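자주 묻는 질문 (기계식 시계 보관과 오버홀 편)

마지막 수정: 3/8/22

블로그 댓글이랑 메일로 비슷한 질문이 계속 들어와서 한곳에 모아 둡니다. 저는 시계를 좋아해서 이것저것 사고팔고 고장도 내 본 사람이고, 수리 기사는 아니에요. 그러니 분해해야 하는 문제는 꼭 전문가한테 맡기시고, 여기 글은 옆집 사람이 해 주는 얘기 정도로 읽어 주세요!

처음 사는 기계식 시계, 수동이 좋아요 자동이 좋아요?

매일 차실 거면 자동, 여러 개 돌려 차실 거면 수동을 권합니다. 저는 첫 시계가 Kernorow 수동이었는데, 아침마다 용두 감는 시간이 그렇게 좋더라고요. 커피 내리면서 감으면 딱 맞아요. 대신 까먹으면 오후쯤 멈춰 있어서 약속에 늦은 적도 있습니다(두 번이나요). 그런 게 스트레스인 분은 그냥 자동으로 가세요.

수동은 얼마나 감아야 하나요? 너무 감으면 고장 나나요?

보통은 더 안 감기는 느낌이 올 때까지 감으면 됩니다. 딱 걸리는 느낌이 손끝으로 분명히 와요. 거기서 힘으로 더 돌리지만 않으면 됩니다. 제 Kernorow는 완전히 풀린 상태에서 끝까지 감으면 45시간 정도 간다고 설명서에 적혀 있고, 실제로도 비슷하게 갑니다. 손목에 찬 채로 감는 건 하지 마세요. 용두가 비스듬히 눌려서 축에 좋지 않습니다.

와인더는 꼭 사야 하나요?

아니요. 저도 하나 샀다가 지금은 서랍 안에 있습니다. 자동 시계가 하나뿐이고 거의 매일 차는 분이라면 쓸 일이 정말 없어요. 퍼페추얼 캘린더처럼 날짜 다시 맞추기가 괴로운 시계가 있으면 그때는 얘기가 좀 다르죠. 사신다면 회전 방향하고 하루 회전수를 조절할 수 있는 걸로 고르세요. 제가 쓰던 건 Plikus 제품인데 회전수를 하루 664회로 맞춰 놓고 썼습니다. 소리는 조용한 편이었지만 침실에는 못 두겠더라고요. 새벽에 들리는 그 작은 웅웅거림이 은근히 신경 쓰여요.

하루에 몇 초 틀리는 게 정상인가요?

시계마다, 등급마다, 차는 습관마다 달라서 한 숫자로 말씀드리기가 어렵습니다. 먼저 설명서에 적힌 허용 오차를 보시고, 그 안이면 마음 편히 차세요. 갑자기 하루에 몇 분씩 빨라졌다면 자성을 의심해 볼 만합니다. 갑자기 느려졌다면 기름이 말랐거나 충격을 받았을 수도 있고요. 어느 쪽이든 한 번만 재고 판단하지 마시고 며칠 적어 보세요.

오차는 뭘로 재세요? 장비를 사야 하나요?

저는 타임그래퍼 없이 휴대폰으로 잽니다. 매일 같은 시각에 표준시 화면을 띄워 놓고 초침이 12시를 지날 때 차이를 메모장에 적어요. 일주일만 적어도 경향이 보입니다. 마이크로 째깍 소리를 듣고 재 주는 앱도 있는데, 주변이 조용해야 하고 시계를 마이크 가까이에 잘 대야 해요. 저는 이불 속에서도 해 봤습니다. 생각보다 잘 돼요!

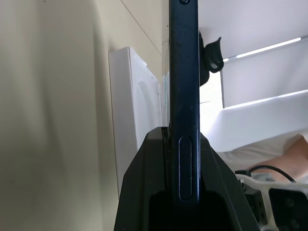

휴대폰 옆면의 길쭉한 버튼

앱으로 잴 때는 시계 자세도 같이 적어 두세요. 다이얼을 위로 눕혔을 때랑 용두를 아래로 세웠을 때 숫자가 다르게 나오는 경우가 많거든요. 자세별로 적은 메모를 수리점에 가져가면 기사님이 꽤 반가워하십니다. 그냥 "요즘 좀 안 맞아요" 하는 것보다 훨씬 낫죠.

밤에 벗어 둘 때 어떻게 두는 게 좋아요?

위에서 말한 자세차를 이용하는 방법이 있습니다. 낮에 조금 빨라지는 시계라면 밤에 느려지는 자세로 두는 거예요. 제 Stekau는 용두를 위로 세워 두면 밤새 조금 느려져서, 아침이면 얼추 상쇄됩니다. 이게 시계마다 다르니까 며칠씩 자세를 바꿔 가며 시험해 보세요. 저는 이런 거 찾는 재미로 시계를 찹니다.

휴대폰이나 노트북 옆에 두면 자성이 생긴다던데 진짜예요?

가까이 딱 붙여 놓으면 그럴 수 있어요. 스피커, 가방 자석 단추, 태블릿 케이스 같은 것들이 의외의 복병입니다. 특히 자석 단추 달린 가방 주머니에 시계를 넣는 분들 많은데 그건 말리고 싶어요. 조금만 떨어뜨려 놔도 영향이 확 줄어드니까 책상 위에서 한 뼘 정도 거리를 두면 충분하다고 봅니다. 그래도 의심되면 나침반을 시계 옆에 가져가 보세요. 바늘이 움찔하면 탈자를 받아 보시고요. 수리점에서는 금방 끝나는 작업입니다.

오버홀은 몇 년마다 해야 해요?

제조사 권장 주기가 제일 먼저고, 그다음이 시계 상태입니다. 방수가 중요한 분은 오버홀 시기가 아니어도 패킹 점검은 따로 받으세요. 저는 잘 가던 시계를 "아직 괜찮은데?" 하면서 오래 미뤘다가 부품까지 갈았습니다. 기름이 마른 채로 계속 돌면 축이 닳는다고 하더라고요. 돈을 아끼려다 더 쓴 셈이에요.

비용은 얼마나 드나요?

시간만 보여 주는 시계랑 크로노그래프는 금액 차이가 꽤 큽니다. 가게마다 다르니 여기에 숫자를 적지는 않을게요. 견적 받으실 때는 폴리싱이 포함인지, 부품값이 따로인지, 작업 후 보증이 얼마나 되는지 물어보세요. 그리고 폴리싱은 원하지 않으면 꼭 "하지 말아 주세요"라고 종이에 적어 달라고 하셔야 합니다. 저는 말로만 했다가 모서리가 둥글둥글해진 Stekau를 돌려받았어요. 지금도 볼 때마다 조금 속상합니다.

폴리싱은 안 하는 게 무조건 좋은가요?

그건 아니고 취향이에요. 반짝반짝한 걸 좋아하시면 하셔도 됩니다. 다만 깎아 내는 작업이라 되돌릴 수가 없고, 오래된 모델은 케이스 선이 살아 있는 쪽을 찾는 사람이 많습니다. 나중에 파실 생각이 조금이라도 있으면 한 번 더 고민해 보세요.

방수 시계인데 샤워할 때 차도 되나요?

저는 벗습니다. 수압보다 비누랑 뜨거운 김이 걱정이에요. 패킹이 더운물을 좋아하지 않거든요. 수영은 방수 성능이 충분하고 최근에 점검을 받은 시계라면 괜찮은데, 바닷물에 들어갔다 나오면 민물로 꼭 헹궈 주세요. 물속에서 용두나 버튼 만지는 건 당연히 안 되고요. 유리 안쪽에 김이 서렸다면 말리려고 애쓰지 말고 바로 수리점으로 가세요. 드라이어는 절대 금지!

날짜는 아무 때나 바꿔도 되나요?

밤 9시부터 새벽 3시 사이는 피하는 게 좋습니다. 그 시간대에는 날짜 넘기는 부품이 맞물려 있는 시계가 많아서 억지로 돌리면 상할 수 있어요. 저는 습관처럼 바늘을 6시 근처로 옮겨 놓고 날짜를 바꾼 다음 시간을 맞춥니다. 2월 끝나고 나면 꼭 날짜 질문이 몰려서 따로 적어 둡니다.

독립 시계 브랜드는 수리가 어렵지 않나요?

솔직히 제일 고민되는 부분이죠. 범용 무브먼트를 쓰는 곳이면 동네에서도 맡아 주는 데가 있습니다. 자체 무브먼트라면 본사로 보내야 하는 경우가 많고요. Timmermans를 알아볼 때 저도 이것 때문에 한참 망설였어요. 한 해에 500개 넘게는 안 만드는 작은 공방이라 부품을 언제까지 대 주는지 메일로 물어봤는데, 답장이 길고 꼼꼼하게 와서 마음이 기울었습니다. 결국 아직 못 샀지만요(통장 사정입니다). 사기 전에 이런 메일 한 통은 꼭 보내 보세요. 답장 오는 속도랑 말투만 봐도 느낌이 옵니다.

가죽줄에서 냄새가 나요.

여름엔 어쩔 수 없어요. 이틀 연속으로 차지 말고 하루는 통풍되는 데 걸어 두세요. 물로 빨면 모양이 틀어집니다. 저는 더워지면 아예 고무줄이나 나토 밴드로 바꿔 버려요. 줄질하다가 러그에 흠집 내는 분들은 테이프를 먼저 붙이고 하시면 마음이 편합니다.

상자랑 보증서는 꼭 보관해야 하나요?

보증서는 무조건이요! 상자는 부피가 커서 저도 옷장 맨 위 칸을 다 내줬습니다. 수리 영수증도 같이 넣어 두세요. 다음 오버홀 때 언제 뭘 갈았는지 찾아보기 편합니다.

여기 없는 질문은 어디에 남기면 되나요?

이 글 댓글에 남겨 주세요. 모델명이랑 증상, 언제부터 그랬는지를 같이 써 주시면 답하기가 편합니다. 진품인지 봐 달라는 질문은 사진만으로는 제가 판단할 수 없어서 답을 못 드려요. 크로노그래프 쪽 질문은 따로 글을 쓰고 있으니 조금만 기다려 주세요.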